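Getwood Television
1/7 We are pleased to confirm that the home makeover series Stotent will return in January with a run of eight new episodes, each an hour long. 2024-09-05

2/7 Renzo Amato rejoins the programme as lead presenter and will again be responsible for the kitchens. Viewers of the last series will remember his work on the Melis community hall, which remains our most requested repeat.
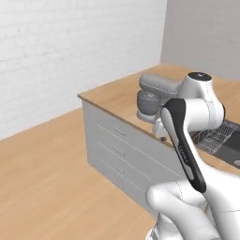

3/7 Filming takes place in Woranport and the villages nearby. Over 35 households applied to take part, and we thank every one of them for the care they put into their letters. Those not chosen this time will be kept on the list for the following series unless they ask to be removed.

4/7 One episode will be given over to a visit to the regional assembly, where Mr Amato and the design team will speak in support of the Accessible Homes Bill. Members of both main groups have agreed to appear. The programme takes no position on how they should vote.

5/7 Kitchens remain at the centre of the series. Worktop heights, the reach of cupboards and the placing of everyday appliances will each be given more screen time – a change viewers asked for in their letters.
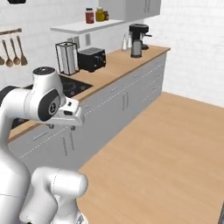 6/7 Tickets for the preview screening at the Woranport Assembly Rooms are free but must be booked. Doors open at 6.30 pm. Subtitles will be shown throughout, and a signed introduction will be given from the stage.

7/7 Press enquiries should be sent to the Getwood publicity office. Requests for interviews with Mr Amato will be answered within 2 working days.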